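My Pantry and Kitchen Safety Walk-Through (With Way Too Many Comments)

By Carolina Mota
July 10, 2020

Filed under: Home Safety, Checklists, Kitchen & Pantry

A few of you asked for the checklist I use when I go through the kitchen, so I typed the whole thing up last night with the notes I scribbled next to each item. These are the results from my own house in Nalcombe, which is old and a bit crooked, so yours will come out different. I mark each line OK, FIX or WATCH. WATCH means I don't love it but I'm not getting the toolbox out today.

I do the full round twice a year, once in summer and once in October before the holiday cooking starts. Have a flashlight, a damp rag and a trash bag with you. Wear old pants, you'll be on the floor.

STOVE AND OVEN

1. Burners light on the first or second click - OK
Back left used to take forever. I cleaned the little cap with a toothbrush and it's been fine all spring.

2. Nothing that can burn within arm's reach of the flame - FIX
Dish towel on the oven handle, again! I put it there, I know I put it there, and every single time I do this list I write myself up for it. There is a hook by the fridge now.

3. Anti-tip bracket holding the back leg of the range - OK
If you have never checked this, please go check it. Open the oven door, look at the back foot and see if it sits in the bracket. Ours had been left off by whoever moved the stove in, and my nephew used to stand on that door.

4. Hood filter clean - FIX
Disgusting. Soaked it in hot water and dish soap overnight and had to change the water once.

5. Fan really pulls air - OK
I hold a square of toilet paper up to it. If it sticks, good enough for me.

ELECTRICAL

6. GFCI outlets by the sink trip and reset - OK
Press test, press reset. The one on the right is stiff and you have to mean it.

7. No cracked or warm cords - WATCH
The cord on my old Merkell mixer is getting stiff near the plug. No cracks yet. I unplug it after every use and I've told myself that if I see one split it goes in the trash, even though it was my mother's.

8. Nothing big plugged into an extension cord - OK
Toaster oven goes straight in the wall. It took moving the bread box to get there and I'm still annoyed about the bread box.

9. Light over the pantry door - FIX
Flickers. New bulb, still flickers, so it's the fixture. I've left a message with the electrician and until then we use the flashlight in there.

FIRE AND ALARMS

10. Extinguisher gauge in the green, pin in place, nothing stacked in front - OK on the first two, FIX on the third
I had a case of seltzer sitting in front of it. You want to be able to grab the thing with one hand on your way to the door.

11. Smoke alarm tested - OK
The dog left the room and didn't come back until dinner.

12. Carbon monoxide alarm tested and the date on the back checked - WATCH
Works, but it hits its replace-by date next year. I wrote it on the calendar in red.

UNDER THE SINK

13. Cleaners in their own bottles with labels on - OK

14. Bleach and ammonia products apart - OK
One's in the laundry room now. Different room is better than different shelf, if you have the room.

15. Latch on the cabinet door - FIX
The Kälin latch I put on in the spring has popped its screws (my fault, I used the short ones). Longer screws are in the junk drawer.

16. Any drips - OK
Run your hand along the bottom of the trap and then look at your hand. Also feel the cabinet floor at the very back.

PANTRY AND CANNED GOODS

This is the part I get the most mail about, so I'll go slower.

17. Shelves level and screwed to the studs - WATCH
Cans are heavy! My second shelf has a little belly in it. I moved the tomatoes down to the bottom and I'm going to see if it straightens out or if I need a center bracket.

18. Heavy stuff low, light stuff high - OK
Crackers and cereal up top. Anything that would hurt your head stays below your waist.

19. Every can out of the pantry and looked at - OK, finally
Don't do this by peeking between them on the shelf. Pull them all out into a tray or a shallow box where there's good light and go through them there, top, bottom and seams.
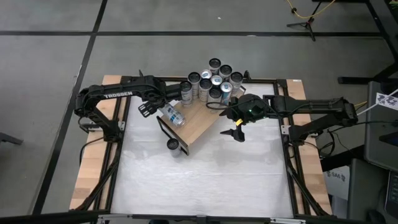
Cans gathered in a wooden tray, out on the worktable.

20. Bulging, leaking or badly rusted cans - FIX
Any can with a swollen end goes out, and I don't open it first to see. Same for one that spurts when you open it. Light rust that wipes off with the rag is fine. I had to let go of a can of Lirilia peaches I'd been saving for a cobbler, and I am still a little sad about it.

21. Dents - WATCH
A small shallow dent in the side doesn't bother me. A sharp one, or one on a seam or a rim, and it's gone. If I have to stand there arguing with myself, I throw it out.

22. Oldest in front - OK
I write the month and year on the lid in marker when I get home from the store. New ones go to the back.

FLOOR AND STEPS

23. Mat by the sink lies flat - FIX
One corner curls. Rug tape didn't hold, so I flipped it over and put the flour bin on it for a few days.

24. Step stool doesn't wobble, rubber feet all there - OK

25. Clear path from the stove to the back door - OK
Walk it with the lights off once. I found the recycling bin with my shin.

I'll post again once the electrician has been out. If your list has a line mine doesn't, put it in the comments and I'll try it in October.

COMMENTS (3)

gardengate_lou
Checked the bracket on my range after reading this and there isn't one. Twelve years in this house! Ordering one tonight.

Pete in the valley
On 21, my grandmother ate from every dented can in the county and lived to be ninety. I still throw mine out though. Do you do the fridge on a separate list?

Carolina Mota
Pete, yes, the fridge gets its own list, it would have doubled this one. Lou, check that the bracket fits your model before you drill anything!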